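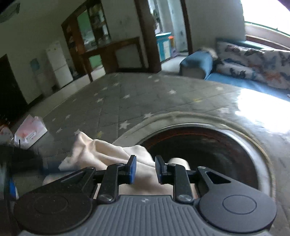
Brellitz Restaurant and Bakery
Minutes of the monthly meeting, January 17, 2024

Present: Tullio Greco (chair), Amedeo Bortolotti (kitchen), Menaka Sultana (bakery and minutes), Gerardo Villa (dining room)
Apologies: Ettore Messina

1. Minutes of the previous meeting

The minutes were read and accepted with one correction. Under item 3, the supplier of the olive oil should be Klinhom and not Brader. Brader delivers only the flour and the dry goods.

2. Winter menu

Amedeo reported that the lamb with artichokes is selling well, but that the fish soup is not. On several evenings the kitchen prepared a full pot and most of it was used for the staff meal. He proposed to take the soup off the menu and to offer it only as a special when the fish price is good.

Gerardo did not agree completely. He said that some of the regular guests come for the soup and will ask for it. After discussion it was agreed that the soup stays until the end of the month in a smaller quantity, and that the waiters will mention it at the table.

Tullio asked that the menu card should not be printed again before this is decided. The last printing had two spelling mistakes in the desserts, and Menaka will read the next one before it goes out.

Action: Amedeo to write the new menu. Menaka to check it.

3. Bakery counter

Menaka reported that the bakery sold 510 almond pastries in the last four weeks, against 457 in the four weeks before. The sesame rings are the same as always. The walnut cake is going down, and she would like to try it in single portions, as many people who come in the morning are alone and do not want to carry a whole cake home.

There was a question about the opening hour. At present the counter opens at the same time as the coffee machine is switched on, so the first customers must wait. Menaka asked if somebody from the dining room can come earlier to start the machine. Gerardo will look at the rota — he could not promise it today.

Action: Menaka to try the single portions. Gerardo to answer about the rota.

4. Reservations

Gerardo explained again the difficulty with large groups. Last month two tables of more than ten persons did not come and did not telephone. He proposed a deposit for groups of eight or more. Tullio was worried that families who have been coming here for many years will feel offended.

Agreed: a deposit for groups of eight or more on Saturday evenings and holidays only. The person who takes the booking must explain it politely and write it in the book together with the telephone number. The deposit is taken off the bill.

5. Second location

Tullio informed the meeting that he has visited the premises at Beltitov. The kitchen is of a good size but the extraction must be replaced, and the owner does not want to share this cost. Amedeo asked how many people would move there from the present kitchen. Tullio answered that it is too early to say, and that nothing would open before September in any case.

Ettore had sent a written comment, which was read out. He is in favour, but wants to see the rent in writing before the next meeting.

Action: Tullio to ask the owner for a written offer.

6. Any other business

The small refrigerator behind the bar is making noise again. Gerardo will call the technician.

Amedeo reminded everybody that the delivery door must be closed after the bread goes out.

Menaka asked for new boxes for the pastries, as the present ones open at the bottom when they are full. She will bring samples of two sizes.

7. Next meeting

The next meeting will be after lunch service, at the long table near the window. Tullio will confirm the day when Ettore is back. The meeting closed at 5 pm.

Minutes taken by Menaka Sultana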